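# Shared Workspaces Need Written Rules

Over the past six years, many towns have turned unused public buildings into shared workshops and studios. The Mekport district opened its first in a former customs hall, and 18 groups now hold keys to it. The policy has been a success by most measures. It has also exposed a weakness that public bodies should address before they open more such buildings: very few of them have written down who may use what, when, and on what terms.

The usual defense of informal arrangements is that adults can settle these matters among themselves. In a building with three tenants this may be true. In a building with many it seldom holds. Groups that arrived early keep the best hours by custom. Newer groups learn the customs by breaking them. A complaint reaches the district office only after goodwill has been spent, and by then the office has no text to consult and must decide on the strength of whoever writes the longer letter.

A written agreement need not be long. The one adopted at Srisuk in August fills two pages. It sets the booking period at 30 days, states which rooms may be reserved and which may not, and names the officer who hears disputes. Toshiko Hirano, who drafted it for the Srisuk property office, has argued that the length was the hardest part to defend, as every department wished to add a clause of its own. Her office was right to refuse them. A rule that tenants cannot remember will not be followed.
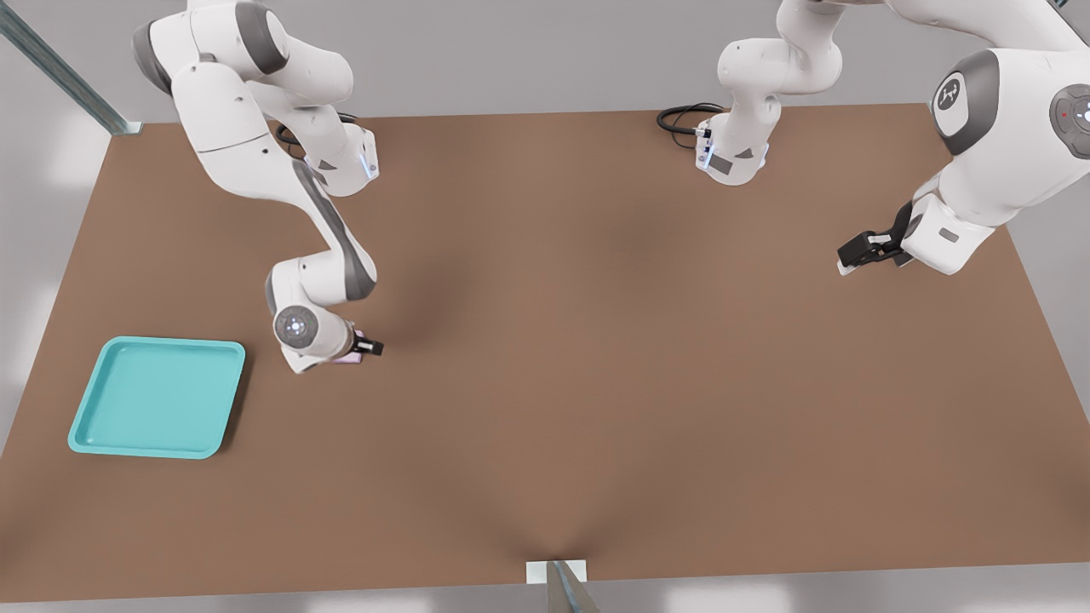 *Rendering of a large brown work table with a turquoise tray.*

Storage deserves particular attention. Most disputes in shared buildings concern objects and the space they occupy between sessions. A table reserved for the morning is of little use if it must first be cleared of another group's materials. The agreement should say plainly what may remain on a surface overnight, where everything else goes, and how long unclaimed property will be held.

Fees are the more difficult question. The Grurnirgate center charges each group a yearly deposit of 500 dollars, returned in full if the rooms are left in order. Larger associations hardly notice the sum. For a sewing circle or a youth drama group it may decide whether they apply at all. A deposit scaled to the size of the group would protect the building equally well, and the added work for the office would be slight.

Some officials fear that written terms will make these places feel less welcoming. The concern is sincere, but newcomers are best served when the terms are posted by the door. They should not have to depend on a friend inside to explain them. The Ninumance council will review its own leases next year and should take the opportunity to publish a single agreement for every shared building it owns.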